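Web hosting moved, contact form emails stopped coming. What did I break?

Posted in Hosting & Email
Asked by plarn_shop
February 11, 2026
858 views

Moved our little cafe site from Tarnex to Stinura last week. Site itself is fine, loads faster than before. But the contact form on the Plarnmont page doesn't send me anything anymore. Form says "thank you, message sent" and then nothing. Not in spam either, I looked.

Email is still at Tarnex, I only moved the website. At least I think I did. I changed the nameservers like the Stinura welcome email said to and didn't touch anything else. Regular mail from customers seems to be missing too now that I think of it, got 2 messages in total since the move and normally it's way more.

WordPress, a plain form plugin, nothing fancy. I do catering orders through that form so kind of urgent. Please small words, I'm the one who makes the sandwiches, not a tech person.

2 replies

bantam_hosting_nerd
Top contributor

You moved your email without meaning to. Nameservers control everything for the domain, website AND mail. When you pointed them at Stinura, all the old records at Tarnex stopped counting, including the ones that say where mail goes (MX records).

Fix, in this order:

Log in to Tarnex, find the DNS page. Your old records are probably still listed there. Copy down the MX lines exactly, also any TXT line starting with v=spf1 and anything with "dkim" in the name. Screenshot it all.

Log in to Stinura, open the DNS zone editor. Delete the MX records they put in by default. Add the Tarnex ones, same priority numbers. If an MX record points to mail.yourdomain, you also need the A record for "mail" set to the old Tarnex address, people forget that one all the time.

Then in the Stinura panel look for something called email routing or mail exchanger. Set it to Remote. This is your form problem most likely. If it's on Local, the server thinks it hosts your mailboxes and drops form messages into a local box you never open. Form says sent because as far as it knows, it was.

Last thing, SPF. Your form now sends from the Stinura server and the Tarnex SPF line doesn't list it. Ask their support for the include and add it to the same line. Only one SPF record per domain, don't make a second one.

Wait a bit after saving, could be minutes, could be most of a day. Send a test from an outside address first, then test the form. If outside mail works but the form doesnt, put in an SMTP plugin and log in with your real mailbox.

Also don't cancel the Tarnex plan!! Your mailboxes live there.

plarn_shop
(original poster)

OK did the MX part and the Remote thing. Outside mail works again. Form works too but the first one landed in spam, so I guess that's the SPF bit, waiting on support for that. And more than 90 old messages turned up in the webmail at Stinura, in a mailbox I never knew I had. Including a catering order, ugh. Forwarding them to myself now. Thank you thank you

ban_the_popup

same thing happend to me, I just made a gmail and put that in the form. works fine. turn off the plugin cache too maybe? not sure that did anything

Marked as solved by plarn_shop

Attached by plarn_shop
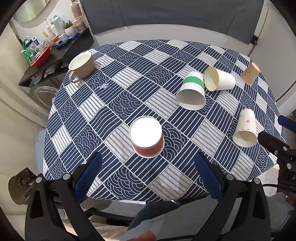
Cups on the blue and white tablecloth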